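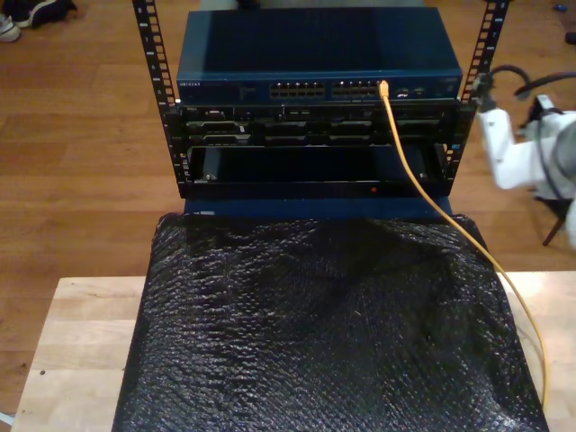 Attachment 1: office rack, switch end. Yellow cable is in the right-hand bank.

Ticket: Print jobs to the second-floor label printer come out in the wrong language
Opened: January 26, 2019
Opened by: Fatemeh Ansari, Order Desk
Assigned to: Li-hua Lu, Internal Support
Priority: High (set by requester), Normal (set by assignee), High (set by requester)
Status: Closed, with feelings

Description from requester

Every shipping label I print from Folska comes out in German. The address is fine. The customer's name is fine. Everything around it, meaning "Ship to," "Weight," "Handle with care," is German. I don't mind German. The carrier minds German, and sent back the Biltitz order with a sticker on it asking us to please relabel.

I have turned the printer off and on. I have turned Folska off and on. I would turn Atska off and on, but the last time I did that I got an email.

Comment, Li-hua Lu

Thanks for the detail. Please confirm which label template you have picked in Folska. It should say "Domestic Standard." Also please confirm that your profile language is English (United States) and not one of the other Englishes, which have caused trouble before.

Comment, Fatemeh Ansari

Template says Domestic Standard. Profile says English (United States). The button I click to print says "Print." It's only on paper that we're in Hamburg.

Comment, Li-hua Lu

Printed a test label from my own login to the same printer. Came out in English. Printed one to the warehouse printer from Fatemeh's login. Also English. So the printer is innocent and the user is innocent, and the two of them together are guilty.

Asked requester to clear the Folska print cache (Settings, Output, Advanced, then the little gray arrow that looks like decoration).

Comment, Fatemeh Ansari

Cleared it. The label now says "Versandetikett" in a larger font.

Comment, Li-hua Lu

Progress of a sort. Opened a case with Hollenstein, who sold us Folska and who hold the support contract. Their first reply asked whether the printer was plugged in. I replied that it was printing. Their second reply thanked me for confirming and asked for the firmware version, which the printer will only reveal by printing it, in German, on a shipping label. Sent them the label.

Comment, Fatemeh Ansari

In the meantime I am writing "SHIP TO" on the labels with a marker. Please note this in the ticket so that when somebody asks why our labels look like ransom notes, there is a record.

Comment, Li-hua Lu

Noted.

Update from Hollenstein: they can't reproduce it. They suggest reinstalling the driver. Removed driver, restarted, installed driver, restarted, printed. German. Removed it again and used the older driver from the shared folder called "old drivers DO NOT USE." German, but faster.

Comment, Fatemeh Ansari

Could it be that I once had the Atska plugin for overseas orders? I had it for a while last April when we were covering the Austrian accounts. I took it off myself, or I pressed the button that said it would.

Comment, Li-hua Lu

Yes. It could very much be that.

Looked in Fatemeh's profile folder on the server. The Atska plugin is gone, but it left behind a file called labels_override.cfg, 550 lines long, which pairs one user with one printer and swaps every fixed phrase on the label for its German version. The user is Fatemeh. The printer is the second-floor label printer. The file had been sitting there quietly until the last Folska update, which added support for override files and listed this under "Minor improvements."

Steps taken:
1. Closed Folska on the requester's machine.
2. Renamed labels_override.cfg to labels_override.old. Did not delete it, having worked here long enough.
3. Emptied the print queue, which held three jobs Fatemeh had sent in anger.
4. Opened Folska and printed a test label. English, including "Handle with care."

Please print a real order and let me know.

Comment, Fatemeh Ansari

Printed two real orders. Both English. The Biltitz order has been relabeled and is back out the door. I sort of miss "Vorsicht, zerbrechlich." It sounded like we meant it.

One more thing before you close this. The packing slip now has the date with the day first. It didn't do that this morning.

Comment, Li-hua Lu

Packing slips have their own override file. It was one folder down. Renamed it too. Please try again.

Comment, Fatemeh Ansari

Month first. Thank you. You can close it.

Resolution

Leftover Atska override files in user profile, picked up by Folska after update. Files renamed. Checked the other profiles that had the plugin and found the same leftovers in mine, paired with a printer we got rid of. Renamed those as well.

Reported to Hollenstein. They have replied asking whether the printer is plugged in.

Related articles
Removing the Atska plugin (needs a rewrite, see this ticket)
Folska: where the output settings are hiding
Requesting replacement markers from the supply cabinet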